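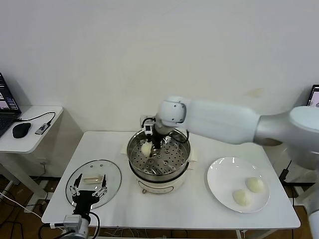
Drernville, August 16, 2019

Climwood Two-Arm Bench, Set-Up Guide
Section 4: Wrist Cameras, Grippers and the Steamer Table

Do this section after the arms have been bolted down and homed (Section 3). Repeat it whenever a gripper, a wrist camera or a camera cable has been changed, and after any move of the table.

Tools: 3 mm hex key, steel rule, lint-free cloth, paper tape, pencil.

CAUTION: Keep the cooker switched off and unplugged for all of Section 4. Do not put water in the base.

4.1 Placing the cookware

1. Set the cooker base in the middle of the table with the knob facing the front edge.
2. Put the perforated tray in the pot and press it down until it sits level.
3. Lay the glass lid flat on the left side of the table, handle up. The left arm handles the lid.
4. Put the plate on the right side, 47 mm or more from the pot. The right arm handles the food.
5. Mark the front of the base and the plate on the table with short pencil lines so they can be put back after cleaning.

Note: Use steamed buns for the right arm and not dough. Raw dough sticks to the fingertips and throws off the grip reading.

4.2 Setting the grippers

1. Open both grippers fully from the Sastard panel.
2. Check the screws on the finger linkages with the hex key. Snug is enough. An overtightened pivot makes the finger lag on opening.
3. Wipe the fingertips.
4. Close each gripper on nothing and read the position count. The right gripper should show 2,009. The left should show 1,874. The two are different on this bench and should not be made to match.
5. If either count is off by more than 8, loosen the finger mount, reseat it and read again.
6. Set grip force to Low on the right side and Medium on the left.
7. Jog the right arm to the plate, pick up one bun, carry it over the rim and lower it to the tray. Release. Run this at slow speed with a hand on the stop button. 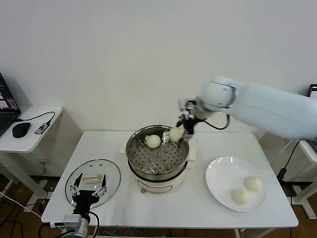

Can the two arms be set up one at a time?
They can, as long as the second arm is powered and parked. With its power off, the panel will not check for contact between the arms, and the stored positions will be refused at the end of the section.

8. Repeat step 7 until the right gripper has placed a bun three times in a row with no dent deeper than a fingernail. If the buns tear, check that the force setting was saved. It goes back to Medium after a panel restart.
9. Jog the left arm to the lid handle, close, lift by the width of a hand, and set the lid down again in the same place.

4.3 Checking the wrist cameras

1. Open the camera view on the laptop. Wait until both image panels have stopped flickering.
2. Move each arm to its look position. Both fingertips must be in view with the gripper open. If one is missing, loosen the camera bracket, turn it a little and tighten again.
3. Turn the wrist slowly through its full range and watch the cable. It must not pull tight or catch on the finger linkages.
4. Clean the lens if the wall behind the table looks smeared. Stains on the wall itself do no harm, but do not hang posters or calendars there.
5. Put the lid on the pot and look at the cooker from the side. The handles must be clear of the path of the open fingers. 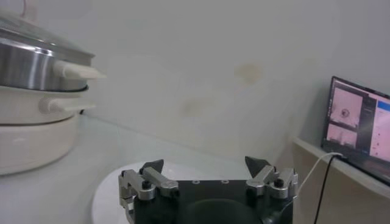
A reader of the December edition wrote in to say that step 3 should come before step 2, having turned the bracket twice only to find the cable too short both times. Either order works. If the cable has just been replaced, do the turn first.

6. Save the camera positions under a new name. The MacKinnon bracket and the older flat bracket need separate files, and loading the wrong one shifts every pick to one side.

4.4 Working close to the pot

Polished steel gives bright spots in the wrist view, and the depth reading near the rim can jump.

1. Put two eggs in the pot. Eggs roll, so let them settle before moving the arm.
2. Bring the open gripper up beside the pot at slow speed. Stop when the near finger is level with the handle.
3. Watch the depth number for a slow count of ten. If it jumps, turn down the room light on that side or rotate the pot slightly.

CAUTION: Do not close the gripper on the rim. The fingertips are rated for the handle only. 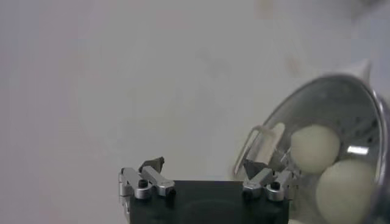
4.5 Before leaving the bench

1. Open both grippers and park both arms.
2. Take the food out and dry the tray.
3. Tie back any cable lying on the floor under the table.
4. Write the two closed counts in the bench log with your initials.
5. Shut down the panel first, then the laptop.

Go on to Section 5, First Run with Water.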